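# Chapter 3: Many Hands, Folded Cloth

By now your club has probably taught a gripper to lift a block, and I hope you had a bit of a cheer when it worked. Cloth is another matter altogether. It droops, it hides its own corners, and it never lies the same way twice (anyone who has helped with the laundry at home knows this already!). In this chapter we follow the Etis project, begun in March by the senior robotics class at Trerkau, where students worked in pairs, one tool to each side of the bed, and folded by hand what they hoped a machine would fold later on. 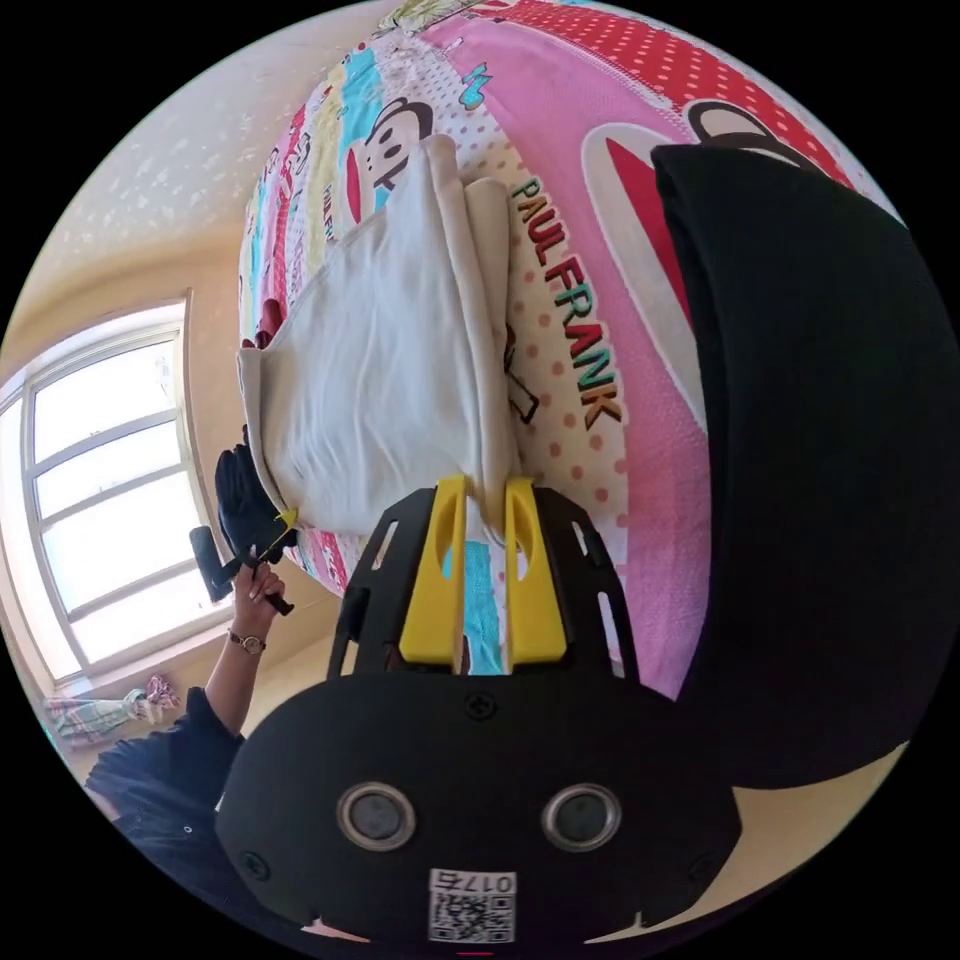

## Before you start

Read Section 3.1 right through, then choose a partner you can talk to easily, as you'll be talking the whole time. The Trerkau class recorded 17 folds before they agreed on what to call a "pinch", and you may well need longer. Begin with something small and flat, and leave the sweatshirts until you've both settled into a rhythm. A thick seam or a doubled edge changes where the fingers ought to go, and we'll come back to that in the Pasichnyk exercise on page 30.
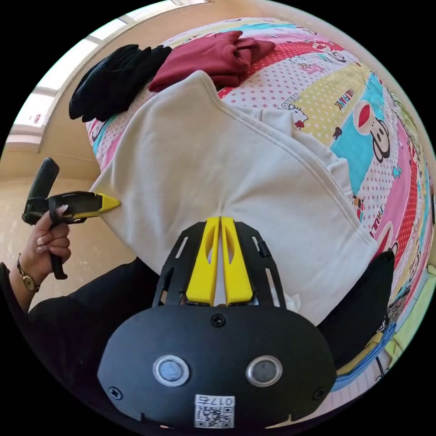 *Figure 3.2. Two grippers at a cream sweatshirt, one flap folded back.*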